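Merkstead Table Days — gallery

Posted 05/03/2019 by Gaëtan Guillot

Finally getting these up, sorry for the wait. Two afternoons of laying tables and plating small things, mostly fruit and mostly on plain dishes. Stojanovska brought the berries and most of the crockery, I brought napkins and then forgot them in the car. No styling rules this time. Put something down, look at it, move it, eat it.

Full set is 238 pictures, way too many, so only a few notes go here. The rest is on the Wonadine share, same login as September.

Quick notes before you scroll:

Pale plates won. We tried the dark Drekero ones first and everybody went back to the light colors by lunch. Red fruit on anything dark just goes muddy in my opinion, but argue with me in the comments.

Leave the leaves on. Looks fresher, and you get something to hold when you pick it up.

Big plate, small helping. I know some of you hate this. Two berries on a dinner plate is a look, OK, maybe not a dessert.

White table throughout. Shows every crumb — wipe as you go, keep a cloth in your pocket. Stains from the juice came off with plain dish soap, didnt need anything stronger. 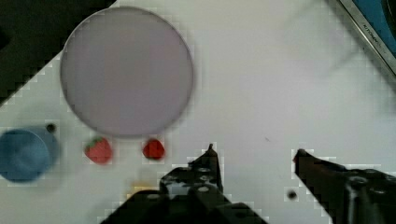 Two strawberries and the big lavender plate, nothing on it yet. Blue cup off to the left.

Prints: ask me, small size only for now. If you want one bigger I need to find the orignal file, so give me a week or so. Plates go back to Stojanovska on the weekend, anybody who still has one at home please bring it over before then.

Next table day is at Merkstead again, same room. Bring fruit that isn't bananas.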